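About us

Hi, and welcome to Flernport! We started out as a picture framing shop in Verkcombe with 28 people, and we all spent our days lifting, turning and packing frames by hand. My wrists still remember it.

These days grippers do a lot of the picking up. I was on the packing bench for 19 years, so I had my doubts (loud ones). Now I teach the grippers how firmly to hold things, and I go home a lot less sore.

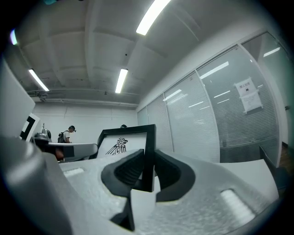
A black-framed bird print between the gripper's fingertips.

Did jobs change? Sure. Two of us moved over to training, and the packing crew now does the checking and the fiddly repairs we never had time for. Everybody got paid hours to learn, and anyone on the floor can say "slow down" and we slow down. Some of the crew still like wrapping the odd frame themselves, and that's fine with me!

Want to come see us? Our Pletdale workroom is open to visitors every January, so drop us a line.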